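Sort It at the Table
Opinion
4/14/26

The bin room in our building in Messtead has one sign, and the sign says RECYCLING. Under it are three containers of different heights, one of which has a lid that sticks. People come down with a bag holding a week of drink containers, lift whichever lid is nearest, and tip the bag in. I have done it myself. At the end of a workday you do not stand in a cold basement picking a bottle out from between two cans.

My argument is that the sorting should happen upstairs, at the table, while the container is still in your hand. The town spends its money on the other end. It buys bigger bins, prints new stickers for them every October, and then sends out a flyer saying that too much of what arrives is in the wrong place. I would move some of that money and most of that attention about 40 feet, to the place where people drink things.

A drink bottle is a good case to start with. We talk about it as one item, and the flyer treats it as one item, with a little drawing of a bottle and a check mark. In practice it is a cap, a ring, a body and a wrapped label, and each of those may be a different material. Some places want the cap left on. Some want it off. Some want the label removed, and a good many have no stated opinion about the label at all.
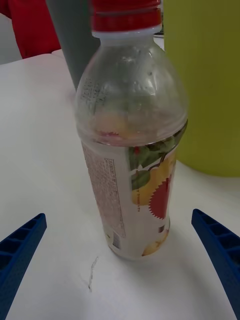 The town's own guidance has changed twice since I moved here. First caps came off and went in the trash. Then caps stayed on, because loose caps were falling through the equipment at the Arabzadeh Road transfer station. I believe the second rule is the better one, but half my neighbors are still following the first. They learned it properly and were never told it had been dropped. A rule that lives on a sticker in a basement is easy to miss. A rule that people carry out with their own hands every afternoon tends to get talked about, and corrected.

Labels are worse. Small print runs up the side of most bottles, and somewhere in it there may be a line on disposal. I have good eyesight and I rarely find it. If a company can give most of a label to a picture of fruit, it can give a square inch to a plain sentence about what to do when the drink is gone. I would support a law on that before I would support one more public awareness campaign.

Until then we have to work with what we can tell at a glance, and at a glance most people can tell a can from a bottle. That is enough. The basic household sort does not need seven categories. It needs two, kept apart from the start: metal in one thing, plastic in another. Paper cups and the like are a separate problem, and I will get to them.

What the two things are does not matter much. I have seen people buy a set of matching pull-out bins for this, and the cabinet work to hold them, and the result is very nice and cost more than my stove. Volent, the kitchen store on our main street, sells a two-part sorter for $155. The hardware store has a plainer one for $149. Either will do the job. So will two containers you already own, as long as they look different from each other and stand close to where you sit.

Color does more of the work than size. If one container is gray and the other is a color you would not mistake for gray, a guest can follow the system after seeing it used once. If both are white, you end up writing on them, and then you are back to signs.

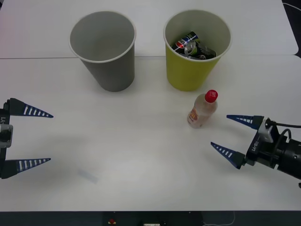
Page 14

The open top matters too. A lid hides what has already gone in, and what has already gone in is the best instruction there is. When someone can look down and see cans, they put a can in. When they see a closed lid, they guess. I know the objections to open containers in a kitchen, chiefly smell and flies, and the reply to both is to rinse and to empty them often. A small container has to be emptied often, so the problem partly takes care of itself.

Crushing is a matter people feel strongly about. I crush cans. A crushed can takes up less room, and in a small container that is the difference between one trip downstairs and three. The town's hauler, Kelline, accepts them flat or round from our building. Other haulers ask for them whole, and in a place that pays a deposit the machine may refuse a can it cannot read. So check first. My only firm view is that a household should pick one way and keep to it.

I said I would come back to paper cups. Many of them have a thin lining that keeps the drink in, and that lining is why plenty of programs will not take them with ordinary paper. They get thrown in with the paper anyway, because they look like paper and feel like paper. My suggestion is to get another use out of them before they go. They hold screws, seedlings and pencils. They hold cans, if you are only dealing with a couple. It does not solve the lining problem, but it puts off one purchase and keeps the cup out of the wrong bin for a while.

The usual complaint about all this is that it pushes the work onto households when the real volume comes from companies. I agree with part of that. Companies should make containers out of fewer materials and pay for what happens to them afterward. I would vote for it tomorrow. But the complaint is often used as a reason to leave a mixed bag in the basement, and the mixed bag has to be picked apart by a person standing at a belt. Our town pays for that person's hours. About 500 households put their bags out on my collection route, and I doubt many of them think of it as work they have handed to somebody.

It also takes very little time upstairs. You finish a drink, you rinse it, and you put it in one place or the other. The habit fails when there is a pile. A table with one bottle on it gets dealt with. A table with a weekend's worth on it gets swept into a bag, and the bag goes where bags go.

For that reason I clear the table completely before dinner, including the small stuff, the peeled labels and bits of clear wrap that lie flat and are easy to miss on a light surface. Film of that kind does not belong with bottles in most programs. Ours asks for it in the trash, or at the drop box outside the grocery store, and I use the drop box when I remember. 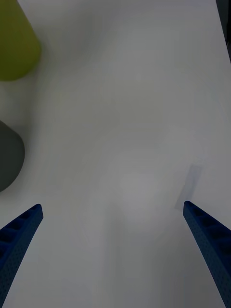
Should a family with very little counter space bother with two containers?

Two small ones take up no more room than one large one, and they can sit on a shelf or the floor if the counter is full. Start with whichever material you have more of and add the second when you are used to it.

I have asked the town to try this in one building for a season. The request was for a pair of small containers per apartment, in two colors, and one printed page taped inside a cabinet door. The reply thanked me for my interest and enclosed the new bin stickers. I plan to ask again before October, when the next batch is ordered.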